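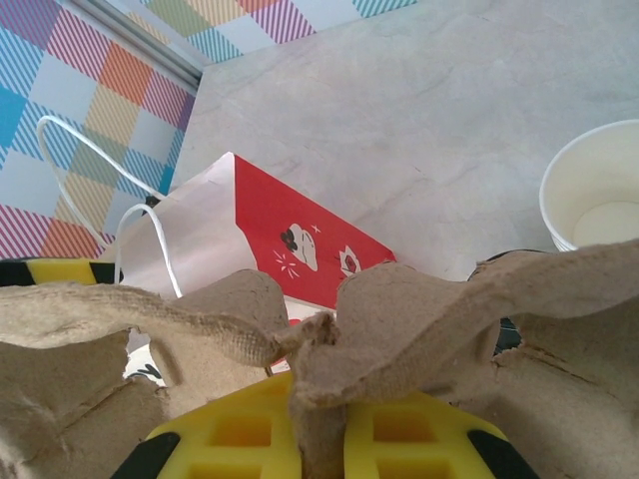 Gripping soft packaging: tips from the bench

Search this site
Home | Workshop | Kitchen | Garden | Contact

Our arm in the shared workshop at Caldeira clears a table after lunch, and the pulp cup carrier is the object which teaches us the most. Paper bags and paper cups are on the list also. These are my notes for other people who build at home.

Take a carrier by the ridge in the middle. Molded pulp folds up between two fingers and makes a tall pinch, and this pinch holds the weight well. The rim tears easily, so I keep the fingers away from it.

Use yellow fingers with square recesses. We printed ours from the Bundmont files. The pattern gives under load and the bright color is easy to find for the wrist camera.

Close slowly. I set the Restov controller to 300 for the first contact and wait 2 seconds before I lift. Marion Farquharson prefers 3 seconds, and for a crumpled carrier I think she is right.

Do not throw away a torn carrier. A ragged one with a hole in the wall is better practice than a new one, because no grip is the same as the last.

Lay the shopping bag on its side and look where the cord handles go. A loop that stands up can catch on a finger. Pick the bag first if the loops are free.

Cups: come from above, one finger inside the rim. Lower the force a lot.

In August I will try the Cemeo pads on the fingertips and add the settings to this page.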